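Print this page
E-mail this page

STADO SIDEWALK UNIT: FAULT REVIEW
Minutes, December 17, 2018

Present: software, test, safety, and one visitor from Gundwood who had been told there would be lunch.

1. Minutes of the August meeting
Approved, with "fixed" changed to "believed fixed" in item 4.

2. The fault
Test reported that build 172 stopped dead in the Itside simulated district on 49 of 200 runs. In each case the unit logged "drop ahead" and declined to move until restarted. There was no drop ahead.
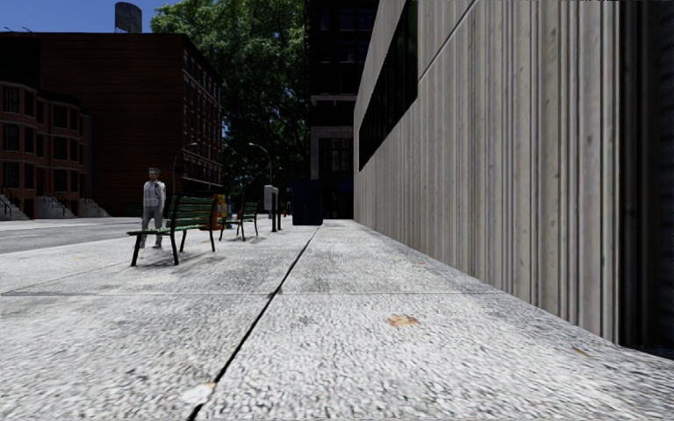 Software's view is that the edge detector has started treating expansion joints as curbs. Test's view is that software said this in August. Both views were recorded.

3. The other fault
Safety asked whether the unit still stops for real curbs. It does, on most runs. On three runs it rolled off one at full walking speed and reported a smooth surface. Safety does not care that these were simulated curbs and asked that the minutes say so. 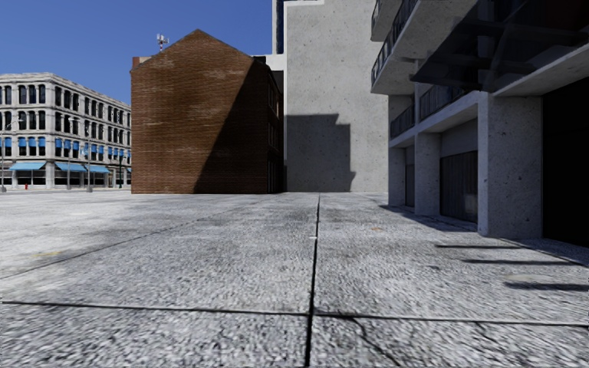

Gowda, who supply the range sensor model, wrote that their noise settings are correct and that ours are "unusual." Our settings were copied from their manual. A reply is being drafted by someone calmer than the person who drafted the first one.

4. Replays
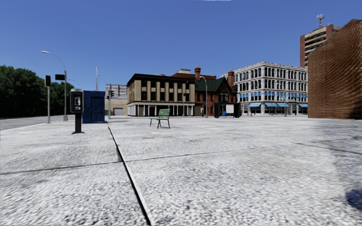
Log replay took up most of the hour. The plaza runs gave the detector plenty to be wrong about. Software wanted to begin with the long dark seam that runs down the paving toward the unit, and test wanted to begin with the green bench standing by itself in the open. The seam won, 5 to 2. Shadow edges will be done next.

5. Street trial
Postponed. Safety will not sign until the unit completes 78 corner approaches in a row without leaving the sidewalk.
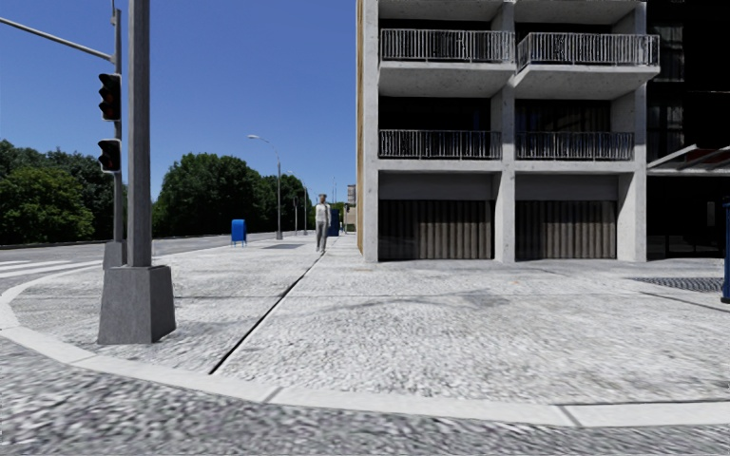 Software asked where 78 came from. Safety said it came from safety.

6. Actions
Software: roll back the edge detector to the August version and rerun all 200.
Test: log every stop, including the dull ones.
Safety: put the number in writing.
Gundwood: none. Lunch was not provided.

Print | E-mail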